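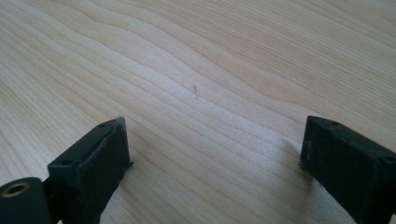 Progress Report: Automated Sorting and Packing, Baline Workshop
June
Prepared by Eulalia Cáceres for the Ghaffari fund

1. Status

Installation of the Flirnis cell is complete and the cell has run on live orders for 4 weeks. It handles small turned parts only: knobs, pegs and drawer pulls. Larger parts are still packed by hand at the long bench, as agreed in the original plan.

The demonstration stage, in which staff show the grasps by hand with the gripper tool, is finished for knobs and pegs. Drawer pulls are still being recorded. Recording is done on a bare pale wood tabletop with visible grain, the same kind of surface the parts are packed on. An earlier set made on a gray mat gave poor results when the cell was moved to the benches, and it has been discarded.

2. Changes to staff work

Before the cell, packing was a full-shift task for two people. It is now split. One person loads trays and clears faults; the other has moved to inspection, where we had a backlog of returned items. No positions have been cut, and none are planned under this grant.

The fault-clearing role is more tiring than we expected. The operator has to stay within reach of the cell but has little to do between stops, and several people asked to be rotated out before the end of a shift. From the second week we changed over every 2 hours. Complaints have dropped, although the changeover itself costs a few minutes each time and the log is sometimes left unfilled.

Training took longer than budgeted. The plan allowed one afternoon per person. Most needed two, mainly for the restart procedure after a jam. Afshin Daneshvar has rewritten the restart card and it is now posted at the cell in larger type.

3. Technical issues

Pegs shorter than 30 mm are dropped too often and have been taken off the cell. They will stay with hand packing until the finger pads are changed. Kudham has quoted for a softer pad — delivery is expected before the next report.

Fine sanding dust remains a problem on the tray sensor. It is wiped at each changeover.

4. Spending

Spending is within the approved lines except for training, which is over by around 9 percent. We ask to cover this from the travel line, which has not been used.

5. Next period

Finish recording for drawer pulls. Fit and test the new pads. Interview all packing staff on the rotation and send the notes with the next report. A decision on a second cell is not requested at this stage.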